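Speaker notes – "A gripper you hold in your hand," shared workshop evening, January 10, 2023

*(Water on the lectern, clicker in left pocket. Slow down on the first two minutes, Conall says I always gallop.)*

## Opening

Good evening, everybody, and thank you for coming out in this weather. Some of you know me from the bench by the window, where I have been taking up more than my share of the vise since before the holidays. Tonight I'd like to tell you what I've been doing there, and if you stay until the end you can come up and squeeze the thing yourselves.

The project is called Pandeck. It's a gripper with no arm behind it. You hold it in your hand, you do an ordinary job with it, and a camera on top records what the fingers did. Later on those recordings are meant to teach an arm to do the same job. The arm is Stepan Bilyk's department – he is building it in his garage in Norkudstead, and he sends me a photo whenever a joint goes together, and sometimes when one comes apart.

*(Pause for Stepan if he's in the room. Make him wave.)*

## Fingers

Pass around the two rejects now, so people have something in their hands while I talk.

The fingers are printed in a flexible orange filament, with ribs all the way up. When you press on the middle of one, the tip leans in toward whatever you're holding. I did not invent this shape and I want to say so plainly. What I did do was print it far too stiff, four evenings in a row, and then far too soft, so that it folded over like a slice of cold pizza.

The settings that finally worked: nozzle at 224 degrees, slow, fan low. Each finger takes 270 minutes on the Haltivier, so please forgive me if you wanted the printer in the first week of January. The inside face gets a strip of dark foam. Bare filament is fine on cardboard and hopeless on anything glossy.

## Jaws and markers

The black blocks carry the fingers, and they are where all the bolts went. If I were starting over I'd use fewer sizes of bolt. Conall Mac Carthaigh sorted my whole tin one night without being asked, and I still owe him a dinner for that.

Each block has a square black-and-white marker on its top face. The camera looks down past both of them, so the software can work out how far apart the jaws are in every picture. It means no wires and no sensor in the hand at all. Eshun, the little program I wrote for reading the markers, fits on one page, and I'm happy to share it with anyone who asks nicely.

*(Somebody will ask about glare. Answer: matte paper, matte tape, and keep the lamp off to the side.)*

## The shelf job

Now for the job itself. I wanted something everybody understands, and everybody has put away a book. It sounds easy until you try it with two fingers. Books lean, they slide, and a thin one has hardly any edge to get hold of.

I hung black curtain behind the table so the background would stay quiet, and then I kept the books few. Leave this one up for a while and let people look at it. Three books upright on the wooden table, the jaws open on either side, and a thin gray panel on its edge just to the right of them. The bend in the door is the wide lens – I chose it so that both markers and the whole job would fit in one view.

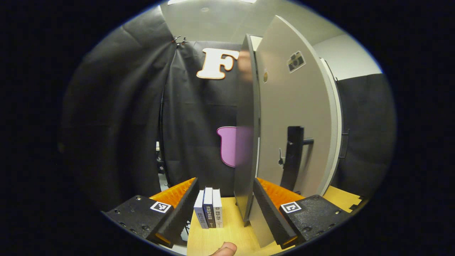
## What went wrong

Keep this part cheerful! People like it best.

My first batch was 46 recordings, and I was very proud of them right up to the moment I sat down to watch them through. In 6 of them my sleeve was over a marker. In a good many others I had rushed, the way you do when you know what comes next and your tea is getting cold. Stepan's advice was to move as if I were showing a child how to do it, and the next batch was much better for it.

The other trouble was my wrist. The handle was too fat and the weight sat too far forward, so after half an hour I was holding it like a full saucepan. The new handle is slimmer and tipped back a little, and I'd love for people with small hands and people with large hands to try it tonight and tell me the truth.

## Wrapping up and hands-on

- Thank Conall for the bolts and the lift home.
- Remind everyone that the print files are on the workshop drive, in the Pandeck folder.
- Ask if anyone has spare foam strip, any color.
- Put both grippers on the front table, with a couple of paperbacks to practice on. Collect the rejected fingers before people leave!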